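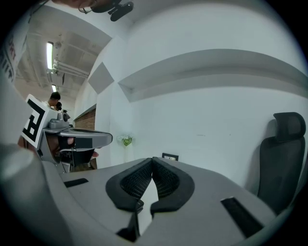 Figure 4. Hand-held gripper with marker card, wrist view.

4.2 Starting a demonstration

1. Hold one gripper in each hand and keep the marker patterns uncovered.
2. Open and close the fingers of each gripper fully before recording.
3. Perform the task at a steady pace - a demonstration must not exceed 132 seconds.

CAUTION: Route all cables away from the operator's feet.

4. Stand facing the work surface and hold both grippers in front of the body for 15 seconds.

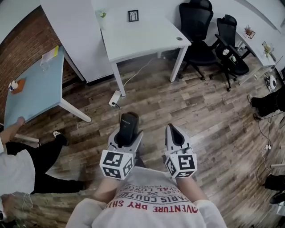
5. Say "begin" to the second operator, who starts the Endano recorder and enters the task number.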